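Call for Beta Readers: Litine, Book Two (Secondary-World Fantasy)

Tramo Press, adult fantasy list 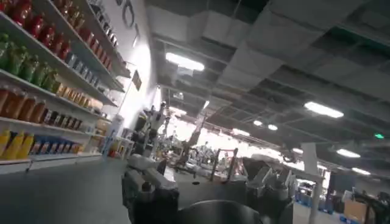
Tramo Press is recruiting 18 beta readers for the second novel in the Litine sequence by Lefteris Stergiou. The manuscript is complete in second draft and runs to 642 pages in standard format. Readers will be assigned to one of three groups according to their familiarity with the first book: readers who finished it within the last year, readers who finished it earlier, and readers who have not opened it. Feedback is sorted by a color code, applied in the margin of the file. Red marks a continuity error, green a passage that holds attention, orange a point of confusion, and yellow a passage the reader skimmed. The colors run in the same order as the bottles on the white shelving, top to bottom, red first and yellow last. Comments with no color will be returned to the reader for coding.

About the manuscript

The book follows a salt assessor and her former apprentice through the second winter of the Flodberg succession. There are four viewpoint characters. Two of them are new. The magic system is the one established in book one (debt-binding, with transfer on death) and is extended in Part Three to cover debts held by towns. The draft contains siege conditions, starvation, the death of a parent, and one execution on the page. There is no sexual violence. A full content list is sent with the reader agreement.

The map and the glossary are not final. Please do not report errors in either.

What readers will do

Each reader receives the manuscript in four parts. A part is released when the response form for the previous one has been submitted. The forms ask for:

- margin comments, coded as described
- a written response of at least 500 words on the part as a whole
- a ranking of the four viewpoint characters by interest
- the page at which the reader first stopped for the day

The last item is used to plot where attention drops and should be recorded even if the reason for stopping had nothing to do with the book. The reading period is nine weeks. Extensions of up to one week can be given for a single part, on request.

Line edits are not wanted. The text has not been copyedited, and sentences marked for grammar will be ignored.

Who should apply

Applicants must be 18 or older, read comfortably in English, and have finished at least three multi-volume fantasy series. Published reviewers may apply but may not review the book from the draft. We would like some readers who gave up on a long series partway through and can say at what point and why. Writers with a debt-based or contract-based magic system in a work in progress should not apply.

Group three (no knowledge of book one) is the hardest to fill. Applicants for this group should avoid reading summaries or the sample chapters on our site before applying.

Terms

Readers are paid a flat fee of $150 on submission of the fourth form. Partial completion is paid by the part. Readers will be thanked by name in the printed book unless they ask to be left out, and will receive one hardcover copy. All readers sign a confidentiality agreement covering plot, characters, and the title, which has not been announced. Files are watermarked individually.

How to apply

Send one message to the Tramo reader desk through the contact form, with "Litine readers" in the subject field. Include:

- the group you are applying for
- the series you have finished, by title
- one paragraph on a second volume that did or did not work for you, with reference to structure
- the file format you need (document or e-reader)

Applications close on the last Sunday in May. Attachments will not be opened. Replies go out to all applicants, including those not selected.

Comments (4)

saltroad
Does the audiobook count as having finished book one? I listened to it twice but have never seen the names spelled.

Tramo reader desk
Yes. Apply for group one or two as normal and mention the audio edition.

M. in the stacks
Please tell me the Flodberg chapters are shorter this time. Applying anyway.

quillanddagger
Can the margin codes be typed as letters? My e-reader is black and white and I can't highlight in color on it.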